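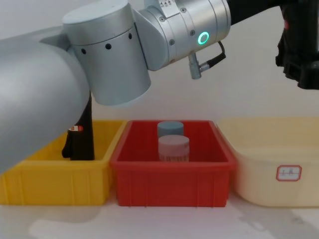
3.2　箱の配置と投入先の区分

本節では、小型の容器類を卓上で分別する際の箱の並べ方と、各箱に割り当てた区分について述べる。前節までに整理したとおり、家庭や小規模な作業場で出る蓋付きの小容器は、材質だけを基準にすると投入先が定まらないことが多い。蓋と本体で材質が異なるもの、内容物が残っているもの、再び使う予定のあるものが混在するためである。そこで本研究では、材質による区分を後の工程に回し、卓上の段階では「その容器を次にどう扱うか」によって分けることにした。

区分は3つである。第一は洗浄を要するもの、第二はそのまま保管して再使用するもの、第三は判断を保留するものとした。この順序はUndexの区分表に準じているが、同表にある「破損品」の項は設けていない。予備調査で破損品に該当する容器がきわめて少なく、専用の箱を置くと卓上の幅を無駄に占めたことによる。破損が見つかった容器は保留の箱に入れ、その旨を記録用紙の備考欄に書くこととした。

箱には樹脂製のものを用い、色によって区分を示した。黄色の箱を洗浄、赤い箱を再使用、クリーム色の箱を保留に割り当てている。色と区分の対応は、分別に携わる者が作業を始める前に一度だけ口頭で伝え、作業中の掲示は行わなかった。赤を再使用に割り当てた点については、赤が「禁止」や「廃棄」を連想させるという指摘が予備調査の段階で出ている。対応を入れ替えた条件も検討したが、この点は5章で改めて論じる。

箱の並びは左から黄、赤、クリーム色とし、壁を背にして横一列に置いた。配置を図3に示す。

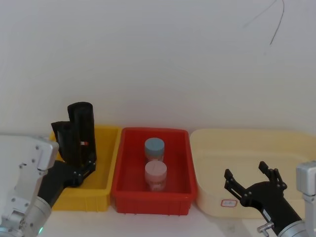
図3　分別用の箱の配置（写真提供：Undex研究班）

図3では、再使用の箱に小型の円筒形容器が2つ入っている。蓋の色はそれぞれ淡い青と淡いピンクで、本体はいずれも半透明である。大きさがほぼ同じで蓋の色だけが異なるこの種の容器は、本研究で扱った対象の中でも取り違えが問題になりやすい。蓋の色を内容物の目印として使う家庭では、蓋と本体の組み合わせを崩さないことが再使用の条件になる。このため、再使用に区分した容器は蓋を閉めた状態で箱に入れるという規則を設けた。

保留の箱は、ほかの2つの箱より幅の広いものを選んだ。予備調査では当初、同じ大きさの箱をそろえて用いたが、作業の後半になると保留の箱に容器が積み重なり、下になったものを見直すことが難しくなった。保留に入れた容器は後で必ず取り出して再判定するため、箱の底に一層で並べられる広さが必要である。一方、洗浄の箱は作業の区切りごとに流し台へ運ぶので、浅く、片手で縁を持てるものが扱いやすい。

箱の間隔についても触れておく。隣り合う箱は密着させず、わずかな隙間を空けて置いた。密着させた配置では、箱を1つ持ち上げたときに隣の箱の縁が引っかかり、位置がずれることがあった。隙間を広く取りすぎると、今度は容器が箱の外に落ちる。隙間の幅は作業の結果に影響しうるため、Doltwoodの作業場で行った試行では、始業時に定規を当てて位置をそろえ、途中での置き直しは行わないこととした。箱の後ろ側を壁際に寄せたのも位置のずれを抑えるためであり、前方から容器を入れる際に箱が奥へ動くことを防ぐ効果がある。

3.3　対象とした容器と記録の方法

対象とした容器は、Senentの収集品から選んだ2,000点である。収集品には瓶、缶、箱、袋が含まれるが、今回は蓋が付属し、片手でつかめる大きさのものに限った。このうち円筒形の容器は1,224点で、残りは角形または不定形である。円筒形の容器は倒れると転がるため、卓上では立てた状態で供し、箱の中でも可能な限り立てて置くよう求めた。

円筒形容器の置き方には、前後に並べる方法と左右に並べる方法がある。本研究では指定を設けず、箱に入れる者の判断に任せた。前後に並べた場合、手前の容器が奥の容器の下部を隠すことがあり、斜め上から見ると奥の容器は蓋の側しか確認できない。本体の透け具合で内容物の有無を判断する手順では、これが見落としの原因になる。左右に並べると本体の確認は容易になるが、箱の幅を早く使い切る。両者の差は4章の表に示す。

各容器については、投入した箱、蓋の状態、倒れの有無の三項目を記録した。記録用紙の様式はKassabの分別記録票を簡略化したもので、元の票にある重量の欄を省いている。空の容器と少量の残りがある容器との重量差は、使用した秤の目盛りでは読み取れない場合があった。内容物の有無は、本体が透明または半透明のものは外観で、不透明なものは蓋を開けて確かめた。

蓋を開けて確認した容器は、再び閉めてから箱に入れる。ねじ式の蓋では締め具合に個人差があり、緩く載せただけの状態で投入された例もあった。これらは記録上「閉」とせず、「半閉」として別に扱った。半閉の容器は再使用の区分に入っていても、再判定の対象に加えている。蓋が外れて箱の中で離れた場合は、本体の入っている箱を投入先とみなした。

再判定は、すべての容器を箱に入れ終えた後に行った。まず保留の箱から容器を1点ずつ取り出し、洗浄か再使用のいずれかに振り分ける。どちらにも決められないものは保留のまま残し、理由を備考欄に記入する。続いて再使用の箱を見直し、半閉のものと内容物の残っているものを抜き出した。洗浄の箱は見直していない。誤って洗浄に入れた容器は手間が増えるだけで、後の保管には支障がないと判断した。

試行は12月に始めた。冬期は室温が低く、内容物が蓋の裏に固着している容器では、開閉に時間を要するものが見られた。季節による差を除くための補正は行っておらず、所要時間の比較は同じ月の記録どうしに限っている。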